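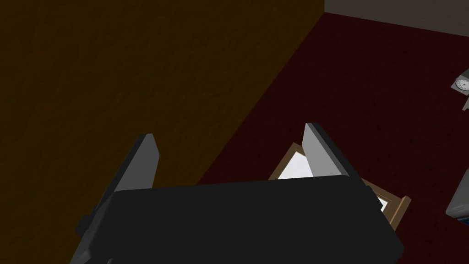 Surely, wrote one reader after our last issue, the point of a robotics club is to have a robot. The reader has a case. We had one until February, when the arm went back to Hudton for a new wrist, and the members have been working in simulation ever since. Attendance has gone up. We try not to take this personally on the arm's behalf.

Home | News | Clubs | What's On | Contact

The simulated room has a red carpet, which is more than can be said for the one we meet in. The current task is the picture frame: get the gripper down to where it lies flat on the floor, close on it, lift it and hold it up for 2 seconds without it slipping. Anyone who has picked up a picture frame will think this easy. So did we, and we had set aside one evening for it.

The trouble is the approach. A frame lying flat gives two fingers very little to get hold of, and if it sits at an angle to the gripper they have to turn to suit it. Come in too high and they close on air. Come in too low and the simulator, a strict program called Fidov, decides that a finger and the floor are sharing the same space and sends the frame off at a speed no frame was built for. The younger members regard this as the best feature of the software and have asked whether there is a score for distance. There isn't, officially.

Since the start of term the club has logged 3582 attempts, of which 489 count as proper lifts. Before anyone reaches for a calculator, most of the good ones are recent. The early runs came from a script that always reached straight down and hoped. The later ones use the Sabbagh method, named after the room where it was thought up, in which the gripper stops short, turns to line up with one side of the frame and only then goes for it. It is slower and looks rather fussy, like someone parking a caravan, but it gets the frame off the floor.

Two things still to sort out. The first is the camera view. From where it is mounted, the gripper hides a good deal of whatever it is reaching for, so the program has to remember where the rest of the frame was. One group is adding a second view from the side. The other group says that's cheating. Both have been asked to write down their reasons and neither has.

The second is the Prultent Cup, which we have entered. Teams get 20 tries at a task they haven't seen before, in a room they haven't seen before, and changing the code between tries is not allowed. Our code currently knows one object very well indeed. We are moving on to others next week, starting with something that has a handle, for morale.

New members are welcome and don't need to have written any code. Bring a laptop if you've got one, and a charger even if you think you won't need it, as there are fewer sockets than opinions. We start at 4.15 pm in the Sabbagh Room and finish when the lights go off, which they do by themselves.

The arm is expected back before the summer. It will find things have moved on.

We use cookies to remember your settings and see which pages are read. Accept all | Manage choices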